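Chapter 4
Printed Cloth and the Words We Put on It

If you grew up in a house with a kitchen table, chances are you can still call up the cloth that went over it. Mine had brown teapots on it (dozens of the things, all pouring in the same direction), and I learned the colour of every last one while pushing peas around a plate. I mention this because students often arrive at the study of textiles expecting silks and tapestries, and I'd like us to begin somewhere humbler, with the sort of cloth that gets wiped down after tea. 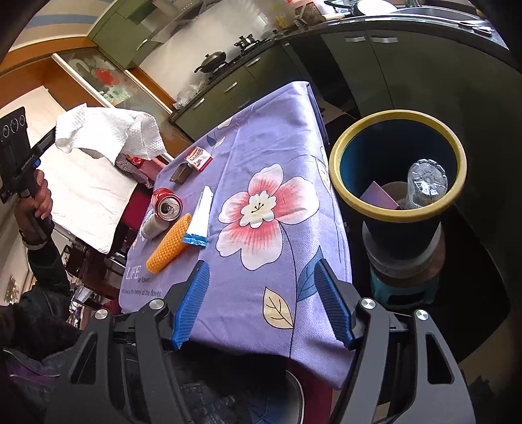
A repeat is the distance a pattern travels before it starts over again, and it governs nearly everything a designer does. A small sprig may repeat every few centimetres, and you'll hardly notice the joins. A big blossom is a different beast altogether! Give it a short repeat and the table looks like a marching band; give it a long one and the printer needs larger screens and a good deal more patience. The old Prydderch pattern books, which we'll come back to in Section 4.3, hold 2865 designs, and only 66 of them have a repeat longer than a forearm. Most of those were flowers.

Lettering makes the whole business harder. A rose can be turned upside down and go on being a rose, but a sentence has a top and a bottom, and it favours whoever happens to be sitting on the right side of the table. Some mills got around this by running the words along the border, facing outward. Others, like the Birkari works, scattered short mottoes through the flowers and let the diners sort it out for themselves. Love, life, home and honey turn up again and again, often in a grammar all their own, and I confess I've grown very fond of them.
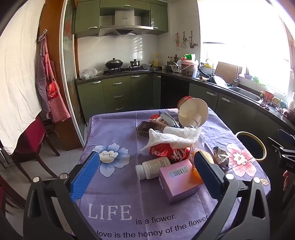

My nan would never have had writing on her cloth, one reader of an earlier draft told us, as she reckoned you shouldn't have to read your dinner. Plenty of households felt the same way, and when Plostik brought out its wipe-clean range, the plain florals outsold the mottoes in every town but Imance, where the reverse was true for years.

Why should that be? Taste is part of the answer, and so is price, and so is whatever the shop on the corner had in stock that March. Before we get to any of it, have a rummage in your own linen cupboard, or a neighbour's if they'll let you. Find a printed cloth, lay it flat, and measure one full repeat in both directions. Jot down your measurements and bring them along to the exercises in Section 4.1.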